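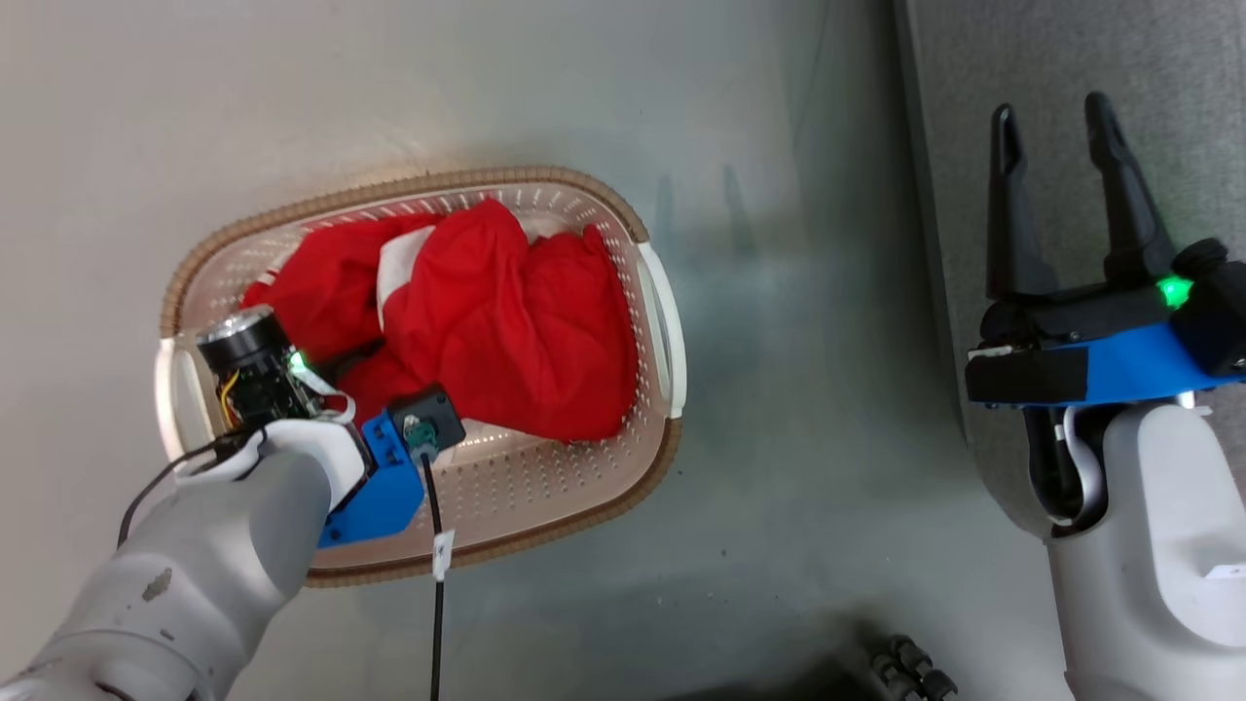
Spices and Herbs in the Kitchen
Handout 4: Cumin, Coriander and Caraway

Amedeo Amato
October

These three are grouped together because they belong to the same plant family, Apiaceae, along with carrots, parsley, dill and fennel. What we call the seed is in each case the dried fruit of the plant. Cooks call them seeds and so will we.

Cumin

Cumin seeds are thin, ridged and slightly curved, brown with a hint of gray or green. The smell is warm and earthy, a little like sweat to some people, and it comes mostly from a compound called cuminaldehyde. The plant is an annual, fairly short, and needs a long warm season. Most of the world crop is grown in India.

The flavor changes a good deal with heat. Raw cumin is sharp and somewhat bitter. Toasted in a dry pan it turns nutty, and fried in oil it spreads through the whole dish. For the Kaewsai stew we fry it whole at the start. For the yogurt sauce we toast it, let it cool, and grind it.

Coriander

In the United States "coriander" normally means the seed and "cilantro" means the leaf. British recipes use "coriander" for both, so read the rest of the recipe before you shop. If it asks for a bunch, it wants leaves. The two can't be swapped for each other.

The seeds are round, light tan and hollow enough to crush between two spoons. They taste mild, with some citrus and a slight sweetness. The main compound in the oil is linalool, also found in lavender and basil. Because the flavor is mild, recipes often call for twice as much coriander as cumin. The Elthorpe pickle uses whole seeds, lightly cracked.

Some people find that the leaf tastes like soap. This is linked in part to genes for smell receptors. The ripe seed doesn't usually cause the same complaint.

Caraway

Caraway looks so much like cumin that the jars get mixed up every term. Caraway is darker, more curved, and its ridges are paler than the rest of the seed. If you are unsure, bite one. Caraway tastes of rye bread, and its main compound is carvone. Dill seed contains carvone too.

Caraway is usually a biennial, which means it flowers and sets seed in its second year. It does well in cool climates and is common in the cooking of Germany, Austria and Scandinavia. Thaddäus Trummer's notes on sauerkraut and roast pork are in the Beltdale folder. Read pages 2 and 3 before the practical.

Words to know

Bloom: to heat a spice in fat before the other ingredients go in.
Volatile oil: the part of the spice that evaporates easily and carries most of the smell.
Schizocarp: a dry fruit that splits into parts when ripe. All three of today's spices come from one.

Storage

Whole seeds keep their flavor for a few years in a closed jar away from light and heat. Ground spice fades within months. Old spice is safe to eat if it has stayed dry, but you will need more of it. Don't shake the jar over a steaming pot, as the moisture makes the contents clump.

Practical

Each pair tastes all three spices raw, toasted and bloomed in oil. Use one teaspoon of seed per test and a neutral oil. Toast over medium heat and take the pan off when the smell gets strong, since the seeds go on cooking in the hot metal. Burned cumin is bitter and has to be thrown out.

Write down smell first, then taste, then aftertaste. Drink water between samples. Plain crackers are on the side table in the Sutport kitchen.

For next time: bring your tasting sheet and read the section on fennel and anise.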